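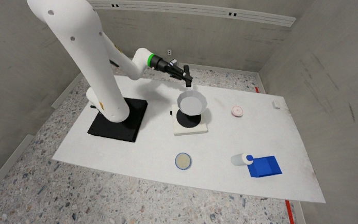
Press Information No. 37, page 1 of 2

Tokitero opens second reading room for night workers in Jargate

Jargate, Feb 22, 2023. The lending library association Tokitero has opened a second reading room in the old customs building on Stestau Street. The room is made for people who work at night and who cannot visit the city library during its usual hours. It is open 366 days in a leap year, as the association likes to say, and this includes all public holidays.

The first reading room, near the bus depot, was opened two winters ago. It soon became too small. Many readers had to stand in the corridor with their book, or they took it home without having tried the first pages. The new room has 90 seats and a quiet corner with lamps that can be turned down. Hot tea is served until six in the morning, at a price that remains the same as in the first room.

"We have asked the bakers, the nurses and the drivers what they wish from us, and the answer was almost always the same," says Fadwa Benmoussa, director of Tokitero. "They wish to sit down after the shift for one hour, in a warm place, and to read something which has nothing to do with their work. They did not ask for courses or for lectures. So we have planned no lectures."

The collection in the new room is mostly novels, travel books and local history. A shelf for large print is placed next to the entrance. Newspapers arrive at four in the morning and are kept for one week. Readers can borrow up to five books with the card they already have from the first room, and books may be returned in both places.

The furniture was paid for by the Badawi Foundation, which also covers the heating for the first two years. The city of Jargate gives the rooms free of rent. Wendy Tunstall, who is responsible for the building on the side of the city, expects that the work on the outer stairs will be finished in May. Until then, visitors are asked to use the entrance from the courtyard. This entrance has no steps.
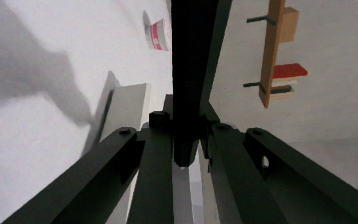

Opening hours and how to register

The reading room on Stestau Street is open every night from 9 p.m. to 7 a.m. Registration is free and can be done at the desk with any document that shows name and address. People who are in Jargate only for a short time can receive a guest card for 30 days.

Books in Arabic, Polish and Portuguese can be ordered at the desk. Delivery normally takes one week.

Press contact: Fadwa Benmoussa, Tokitero, Stestau Street, Jargate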